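Gripper stops and hovers over the target on the toy kitchen, never commits to the grasp

Software > Control and Policies
Posted by raltton_bench, Friday, May 2, 2025
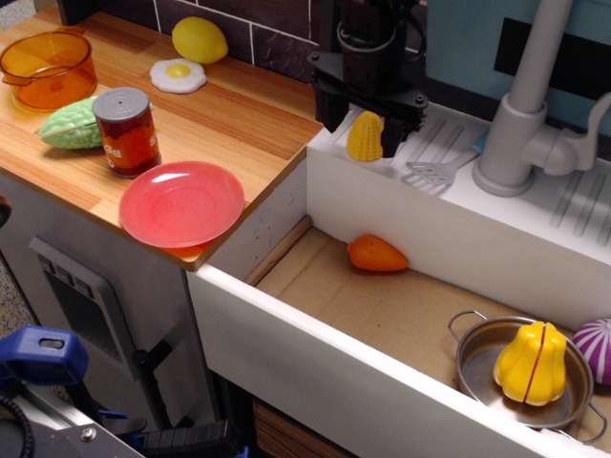 Corn task, gripper up by the cob. Start layout is more or less this every time.

Sorry for the wall of text, writing this between runs.

Setup: one arm over the toy kitchen, learned policy, image plus gripper state in, chunks of end effector deltas out. Fixed camera looking down from above. Task is "put the corn in the pot". Trained on teleop demos, 800 of them, all on this same kitchen. Runs go through Gavel (our runner, thin thing, grabs the image, calls the model, pushes the chunk to the arm controller).

What happens. Arm comes in fine. Gets down close to the corn. Then just sits there. Little twitches, up a bit, down a bit, fingers never close. Sometimes it breaks out of it after a while and grabs on the first try, no problem. Mostly it times out.

What I tried so far:

more training steps, no change
lower learning rate at the end, no change, maybe worse
took the toy saucepan and the pepper out of the basin in case it was confused about which pot. Same hover
swapped the target to the carrot down in the basin. Hovers there too but less
checked the calibration twice, arm goes where I tell it

Offline the loss looks great. If I feed it images from a held-out demo it predicts the close just fine, right on the frame where I'd close it myself. So the model "knows" how. Just not on the real arm.

Is this a perception thing? From overhead, the corn is standing up and ends up partly behind the fingers when the arm gets near. My guess is the policy can't judge height from one view. But then why does it work on the held-out demos, same camera, same angle.

Can't add a wrist camera until September at the earliest so please don't only say add a wrist camera.

grajales_tools
Accepted by the poster

Don't think it's perception, or not mainly. Loss is good offline and it closes at the right moment on demo images, so the picture has enough in it. The gap is between what it saw in training and what it sees when it's driving itself.

First thing to look at is pauses in your demos. Everybody does this when they teleop. You bring the arm down, stop over the object, squint at it, nudge a little, then close. That stop can be a big part of the demo if you count timesteps. So the model gets a pile of examples that all say "gripper near the corn, open, action is about zero" and only a couple per demo that say "close". It learns to sit still, and it's right to, going by the data. On a held-out demo the images move on by themselves so it gets carried past the pause. On the real arm, if it outputs zero, the next image is the same image, and it outputs zero again. Stuck.

The bit where it breaks out by itself after a while fits this pretty well. Noise wins eventually.

How to check, takes a few minutes. Go through the demos, compute the size of the delta at each step, plot it against the distance to where the grasp happened. If there's a big lump of near-zero actions right before the close, there you go.

Fix:

Drop the idle steps. Any step where the delta is under a small threshold AND the gripper command doesn't change, throw it out before you build the chunks. Keep the steps on both sides of a gripper change no matter what, or you'll delete the actual grasp (did this once, very confusing afternoon).

Do it before chunking, not after. If you filter after, the chunks still have the zeros inside them.

Then recompute your action normalization. People forget this one. With all those zeros gone the spread of the deltas is different, and if you leave the old stats in there the arm will move wrong in a way that looks like a new bug.

Second thing, how many steps of each chunk does Gavel run before it asks for a new one? If it's replanning every step you make the hover worse, because the model never gets to the part of the chunk where the fingers close. It keeps predicting "close, a few steps from now" and you keep throwing that part away. Run about half the chunk and see. No retraining needed so I'd try that first, while the filter job runs.

Third, smaller. Is the gripper state you feed in the commanded one or the measured one? If it's commanded in training and measured at run time, or the other way round, they disagree right around the grasp and nowhere else. Easy to miss.

On the height question, yes, an overhead view is weak for that, and a tall object standing up behind the fingers is the annoying case. I'd still expect it to show up as missed grasps, fingers closing too high or too far off to one side. You're describing no closing at all. Different problem.

raltton_bench

Ok wow. Plotted it. Huge lump at zero just before the close, worse in the later demos, I guess I got careful (or tired). And yes, Gavel was replanning every single step. That was the default and I never looked.

Changed the replan first with nothing else touched. Already a lot better, it commits most of the time. Filtering the demos now. Gripper state was measured on both sides so that one's fine.

Will report back on the filtered one.

flarkcombe_lab

just add more demos. we were at 100 and it hovered, went up to 3,000 and it stopped hovering. didn't change anything else

also randomize your objects more, move the plate and the can around etc. it's probably memorizing the layout

grajales_tools

More demos can help but if they're recorded with the same pauses you're mostly adding more pauses. I'd filter first, then decide. Agree on moving things around, that's worth doing for other reasons, but it won't unstick this one.

mossy_gearbox

Not a full answer, just two things on top of the accepted one, which is right.

Look at how you turn the gripper output into a command. If your model outputs a number between 0 and 1 and you threshold at 0.5, and close is rare in the data, the output can sit just under the threshold forever. Log the raw value during a hover and look at it. If it's creeping up and down just below the line you can weight the close steps more in the loss, or make it a seperate head with its own loss. I'd do that before messing with the threshold. Lowering the threshold works too but then you get early closes, fingers shut on the way down and knock the thing over. Something tall and standing like a corn cob would be first to go.

If you do lower it, put in some hysteresis. One value to close, a different one to open. Otherwise it chatters.

The other one is latency. If your image is old by the time the chunk gets to the arm, the model thinks it's still higher up than it is and corrects, then corrects back. Looks a lot like your "up a bit, down a bit". Stamp the image when it's grabbed, stamp the first action when it's sent, log the gap. Anything more than 2 control steps and I'd skip that many actions off the front of the chunk before running it. Few lines of code.

Don't retrain for this, it's all in the runner.

raltton_bench

Reporting back like I said. Filtered set plus half-chunk replan, new norm stats. Hover is gone on the corn and gone on the carrot. It does miss now and then, closes a bit high on the corn, so grajales_tools called that too.

Logged the raw gripper value on the old checkpoint out of curiosity, it was sitting right under the threshold the whole time it hovered. So both of you were right I think.

Latency I haven't measured yet. Next week. Marking the first one accepted, and I'll open a new thread for the height misses so this one dosen't get any longer.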